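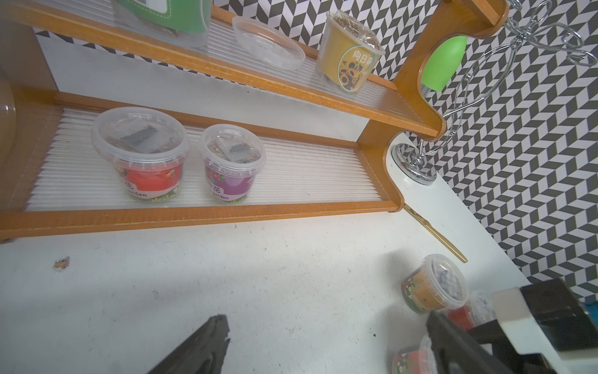 Home | Club | Talks | Contact
Search this site

Lorkwood Robotics Club: speaker notes, March open evening

Good evening, and thank you all so much for coming out (and for finding the side door!). I'm going to talk about our shelf-stocking project, which the students named Fomitz, and I'll try to leave time for questions.

Slide 2. Explain the job: seed cups go from the counter onto the rack. Sounds easy, and oh, we thought so too, back in the fall.
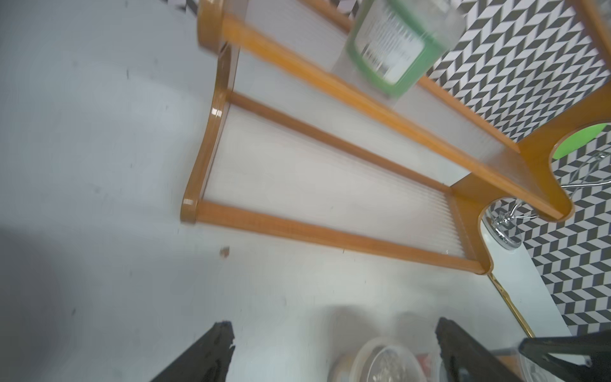

The rack from the wrist camera, with both fingers in view.

Slide 3. Talk about the clear lids here and take it slowly, because families always ask. We have 401 practice runs saved now, from 11 students, and I'm so proud of every one of them.

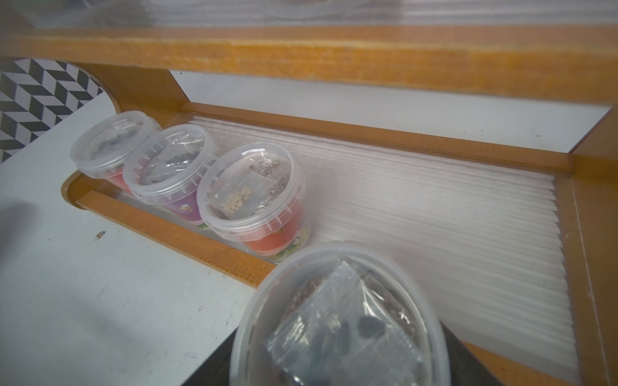 Three cups in a row on the rack, and a fourth in the gripper.

Slide 4. Spacing between cups. Pause, let people look, then hand over to the students for the live run.

Contact the club | © Lorkwood Robotics Club | Back to top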